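The Bag Within the Bag
A dried seaweed habit, and the packaging that comes home with it

My kitchen has one good cupboard. It is deep, dark and next to the stove, and for most of last winter it belonged to dried things. Mushrooms had the back. Beans had the middle. The front, where a sensible household keeps the salt, went to seaweed.

I blame Andrade, the grocery on the hill side of Somholm, where a whole aisle is given over to food that weighs nothing. You can fill a basket there and feel that you have bought air. Jailson Paiva, who runs the place, sells soup mixes by the packet and will talk you out of the large one if he thinks you aren't ready for it. I wasn't ready for it. I bought it in January, and I was still eating it when the tomatoes came in.

Dried seaweed has no sense of proportion. A spoonful looks like what you sweep out of a toaster. Put it in a bowl of hot water, go look for your glasses, and come back to something that is trying to leave the bowl. My first attempt used 40 grams, on the theory that soup for two ought to contain a visible amount of soup ingredient. We had it that night, and the next, and then I started offering it to the neighbors.

"A pinch," Paiva said, when I went in to complain. He held up his thumb and finger with no daylight between them. "You people always cook it like spinach."

So, a pinch. The mixes with vegetables in them are kinder to the beginner, because there is something in there besides seaweed to soften the blow. Hot broth, a pinch of mix, five minutes, then miso stirred in off the heat. An egg if the day has been long. Cold noodles take it well too, once it has been soaked and squeezed, with vinegar and a little sugar. I have also put it in an omelet, which my family described as "green."

The trouble starts once the packet is open. Everything in it wants to drink, and it will drink the steam off your kettle if that's all it can get. Left with its top folded over, a packet goes from crisp to leathery in a week of ordinary cooking. It won't hurt the soup much. It does take away the pleasure of the crackle.

This is how I became a person with opinions about storage. I have tried jars. Jars are handsome, and within a month you have three of them full of black flakes and no idea which is which, having thrown away the labels you couldn't read in the first place. I tried a tin, from a housewares firm called Drurnmont, with a lid so tight that opening it redistributed the contents. I tried clothespins, which work fine until somebody does laundry.

What I do now is the least attractive option, so I trust it. The packet stays in its own packaging, label and all, and the whole thing goes upright into a big clear bag. The bag has air in it and takes up far more of the cupboard than it should. But I can see what's inside, the label still tells me whatever it was going to tell me, and when the packet finally splits at the seam — they all split at the seam — the flakes land somewhere I can get them back.

Paiva approves, in his way. He looked at my bag of bags last time I was in and asked whether I was moving.

I bought another large one. 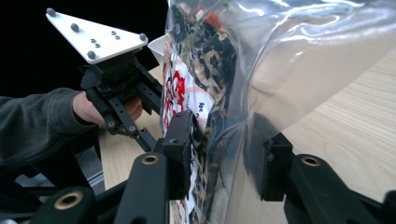 Vanderleia Bittencourt
Contributing food writer

Vanderleia Bittencourt writes about pantries, leftovers and small grocery stores. She lives in Somholm and has given the salt a shelf of its own.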